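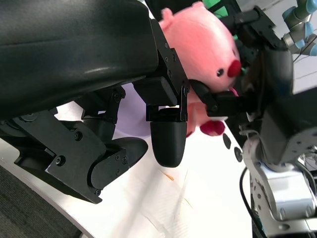
The interim injunction over the Flitmont haul road should not be extended in its present form. The order prohibits any person with notice of it from "impeding, or tending to impede" vehicles within 165 metres of the Postville gate. The first limb is conventional. The second has no workable content, and it is the one under which most of the August charges were laid.

Consider what the radius contains. The eastern verge is Crown land. The gravel turnout opposite the gate is municipal and has been used for gatherings since the quarry opened. On the corner lot is the Dwivedi chapel, whose front steps fall inside the line. A congregation leaving a service and crossing to its parked cars would tend to impede a truck. Enforcement is therefore discretionary, and the discretion rests with whichever officer is on shift.

Counsel for Stasik, the operator, argues that a narrower order would be ineffective. The company's own affidavit does not support this. It records 1457 truck movements over the period and 266 delays, of which up to 3 exceeded ten minutes. The remainder are not broken down by cause, so a closed rail crossing and a seated protester are entered in the same column. A court asked to restrict assembly on public land is entitled to better data.

Marjatta Tikkanen's written submission proposes an alternative that deserves more attention than it received. It would prohibit physical obstruction of the travelled portion of the road, fix the boundary by survey pins, and leave the verge and turnout alone. Gaurav Semwal has objected that this rewards the blockade. I disagree. Sitting in the roadway would remain a contempt, with the usual penalties, and those who practise civil disobedience have generally accepted them. Holding a placard on the verge is a different act and ought to be labelled differently.

Any renewed order should also carry an expiry date and require the operator to report delays by cause. Neither condition would slow a single truck.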